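Plerusel Board Returns: Frequently Asked Questions

Questions about sending in circuit boards, wire harnesses and loose cables for sorting and reuse. If yours isn't covered, write to Siv Vik at the returns desk.

What can I send in?

Control boards, driver boards, wire harnesses and short cables. Boards may be whole or damaged. We don't take batteries, screens, power bricks or anything still in its housing.

Do I have to unplug the harness first?

No. Leave it on if it is plugged in, and don't cut the wires. A harness with its connectors in place can often be used again, and a cut one goes to scrap copper. If the plug comes off on its own, put it in the same bag as the board.

What happens when my box is opened?

Each board goes into a steel tray lined with white foam, together with whatever cables came with it. From the tray, parts are sorted into yellow plastic bins. 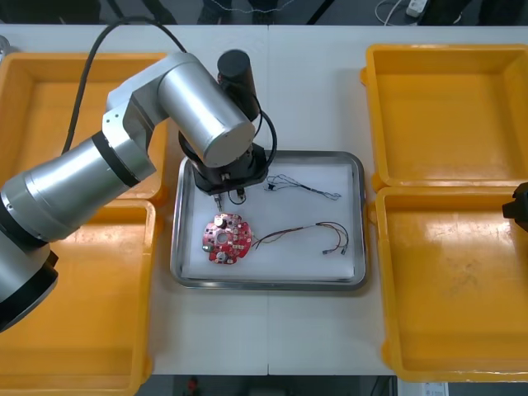 Loose cables are handled separately from boards, even when they arrived in the same bag. Frayed ends are not a reason to leave a cable out. We trim them or scrap the whole piece, depending on length.

Why foam in the tray?

Most boards have solder points on the underside, and bare steel scratches them. The foam also keeps small boards from sliding. We replace the sheet when it gets dirty or torn.

How should I pack boards?

1. Put each board in its own antistatic bag. A plain paper envelope is acceptable for boards you already know are dead.

2. Fold the harness loosely beside the board. Don't wrap it around the parts.

3. Check for tall parts. Cylindrical capacitors stand well above everything else and are the first thing to bend when something heavy is laid on top. Pack those boards with the parts facing up.

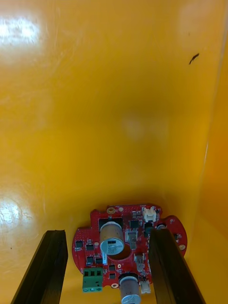 4. Fill the empty space in the box with crumpled paper. No foam peanuts, please.

5. Put the return form on top, with your account number on it.

How many boards can go in one box?

Up to 6 boards in a Cidden small box. For larger lots, ask for a Bakke crate and we will arrange pickup.

What if I don't know the model?

Write "unknown" on the form. Don't guess from the color. Red, green and blue boards come from all kinds of makers, and the color of the coating doesn't tell us what a board does.

Can I get a board back after I send it?

Only if it hasn't been sorted. Email us with the form number and the word HOLD in the subject line. Once a board has left its tray it is no longer tied to your name, and we can't trace it.

Do you pay for boards?

We give account credit for tested, working boards. Harnesses and cables earn no credit. Credit can be used for anything in the Oltel parts list and expires in November each year.

Who do I contact?

Returns and forms: Siv Vik, extension 525
Crates and pickup: Torunn Lundgren, extension 899

Last updated 7 Feb 2022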